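What I did after the card reader at the shop was tampered with

I help my aunt with the computers at her shop. She sells yarn, buttons, zips and a bit of fabric in Dremdale, and the computers amount to one till, one card reader, one laptop in the back and a router that lives on top of the fridge. I work in IT support during the week, so the job fell to me years ago and has stayed with me.

In January she rang me at work to say the card reader had "gone fat". I asked what she meant and she said the bottom of it looked thicker than it used to. I told her to unplug it, put it in a drawer and take cash until I got there.

She was right. A piece of plastic had been clipped over the keypad and the slot. It was a very good match for colour but it stood a little proud at the lower edge, and the lettering on the cancel key was slightly too bold. I would not have noticed it myself. She had used the thing every day for years and her thumb told her.

I had read plenty about skimmers on cash machines and petrol pumps and had never seriously thought about one turning up in a yarn shop. The big cases in the news are about malware on the tills of large chains, and that is where most of the advice is aimed too. If you search for what a small shop should do when it finds one of these, you get a lot of pages trying to sell you a scanning service. So I am writing down what we did, in order, in case it saves someone an evening.

First, we left the overlay on. I wanted to prise it off and look at it, and I'm glad I rang the payment company before I did. They asked us not to touch it further, to bag it and to write down who had handled it. I used a freezer bag.

Second, the payment company. Hers is Cellero. The number on the monthly statement goes to the sales line, and the number you need is on the sticker under the reader, which in our case was half covered by the overlay. I found it in the end on the original welcome letter. It is now written on a card taped inside the till drawer. The person I spoke to was calm and quick. They suspended the terminal from their end, took the serial number and said a replacement would come by courier.

Third, the police. I reported it online, which took the best part of an hour, and got a reference number. Cellero asked for that reference later, and so did the insurer, so don't skip it even if you expect nothing else to come of it.

Fourth, working out how long it had been there. This was the hard part. My aunt cleans the reader every Wednesday with a wipe and was sure she would have felt the edge. That gave us a window of 5 days, less the Sunday when she is closed. I exported the transactions for that window and there were 783 of them, which is more than I would have guessed for a shop that size, but there had been a sale on. Most were contactless. As far as I could learn from Cellero, the overlay would only have been any use against cards that were put in the slot with a PIN typed, and those were a small share of the total. They passed the list to the card issuers. She never sees full card numbers herself, so there was no way for her to contact customers directly, and she was told not to try.

She put a notice in the window anyway. I was against it at first and I have changed my mind. It said what had been found, which days were affected and that people should check their statements. Several customers came in to thank her. One came in to shout, and then bought some buttons.

The till itself is a separate matter. It runs Won, a fairly old stock and sales program, on a small PC under the counter. Nothing pointed to that having been touched, but I didn't like the timing, so I took the drive out, kept it and put in a new one with a clean install. Restoring the stock database took almost 4 hours, chiefly because the backup had been saving to a USB stick that was full. I set that backup up, so that one is on me.

While I was in there I changed a few things I had been putting off:

The till no longer shares a network with the laptop and the shop wifi. It has its own, and it can reach the software updates and the backup and nothing else.

The account she uses every day is no longer an administrator. She has not noticed any difference.

Remote access is off. I had left it on for my own convenience, with a decent password, but on. If she needs me I can drive over.

The backup now goes to two places and emails me if it fails. I have tested restoring from both.

The router has had its firmware updated and has moved off the fridge.

The new reader arrived after 2 days. It sits in a metal cradle from Tralteck that screws to the counter and can be unlocked so that a customer can hold it. I was doubtful about the cradle, as anyone determined could still clip something over the front, but it does mean the reader can't be carried off or swapped while her back is turned. I also took close photos of it from each side and printed them. They are in the drawer with the phone number.

The check takes less than a minute. She does it when she opens and Stanisława Mazurek, who works the afternoons, does it again when they change over. Run a thumb round all the edges, tug at the keypad, compare with the photos, check the serial number against the card, initial the sheet. Stanisława added a column for the time without being asked – I should have thought of that.

We still don't know who put the overlay on. There is no camera in the shop and my aunt doesn't want one. The overlay was collected, I signed a form for it, and I have not heard anything since. Cellero have said that no losses have been put down to her, and her fees have not gone up, at least not yet.

The remaining job is the old drive. It is in an envelope in my desk and I would like to go through it properly when I have a free weekend, mostly to satisfy myself that there was nothing on it. If I find anything I'll write it up. I also owe a few people a reply about the network settings, and I'll do that as a separate post because it got too long for this one.
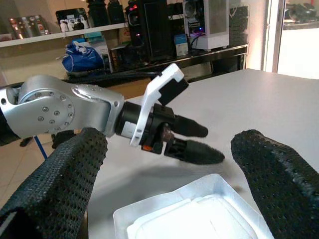 Silver robot arm over a white tabletop, with a tray of folded white cloth or padding.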